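Ticket: Pen cup tips over on shared table
Product: Pellon desk cup, black
Opened: 29th October
Status: open

We bought this cup in May for the shared table at our Ineck office. It stays well with pens only. When somebody puts the scissors in, it leans and sometimes falls. It has fallen 3 times this month, once against a drink. I tried a paper towel folded under the base, but it did not help. The table is level, I checked it in both directions.
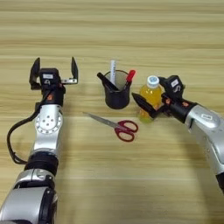
Pen cup, red-handled scissors and yellow drink on the shared table.

Update 1. I took out everything and put back only three pens and markers. I pushed the cup from the side with one finger, five times, and it came back to standing each time. So I think the base is good and the problem is the weight of the handles, which stay high above the rim.

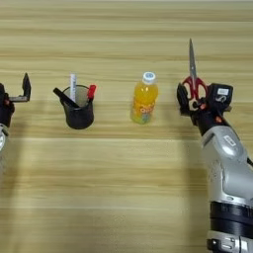 Pellon support: Thank you for the clear notes. Please try the scissors with the points down and the handles turned toward the middle of the cup. If it still leans, put a flat weight in the bottom.

Update 2. I did the first part. It is better, but the leaning is still there when the markers all rest on the same side. For the second part, which weight do you recommend? I have some coins and a small bag of dry rice.

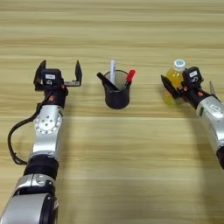 Siddiqui: Same cup at our place. We used the rice, one layer, closed in a bag, and it has stood well for seven weeks. Coins made noise and scratched the inside.

Update 3. Thank you, I will use the rice. I also ask my colleagues to keep drinks farther from the cup. Please leave the ticket open until I write again. 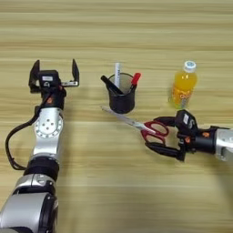

Scissors beside the cup, three markers inside.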